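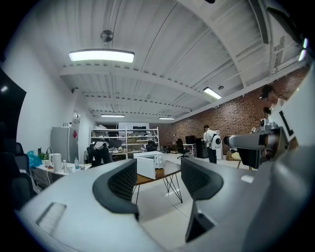

mcheetham wrote:
Before the Mottram team goes any further with the microwave task, please settle which fingers you are using. The rules sheet says one set of fingers for the whole run. You can't swap between the door and the cup.

pell_204 wrote:
We were going to stay with the curved ones. They grab a cup fine and they're forgiving if you come in a little crooked.

gearbox_dad wrote:
Fine for cups. I'm not sold on them for a door. My daughter's team at Allport ran curved fingers last season and they slid off the edge about half the time. They ended up pushing the door from the inside once it was open a crack.

pell_204 wrote:
Pushing is legal though. It says "open", it doesn't say "pull".

mcheetham wrote:
Pushing is legal. Moving the oven more than 10 mm on the table is a penalty, and that's where teams lose points -- the door sticks, the arm keeps going and the whole thing slides.

tovi wrote:
I disagree with changing anything now. We have 200 demos recorded with the curved fingers by hand. If we switch to flat ones we start over, and the qualifier is in June.

gearbox_dad wrote:
How many of the 200 are door openings?

tovi wrote:
22. The rest are cups and plates.

gearbox_dad wrote:
Then you wouldn't lose much on the door side, but you'd lose the cups. OK, I see the problem.

pell_204 wrote:
Could we record more door ones on Saturday and decide after that? I can be there from 9.

mcheetham wrote:
Yes. Start with the door shut every time, and write down any run where the oven shifts. Tovi, bring the log.

tovi wrote:
Will do. I still say we keep the curved ones.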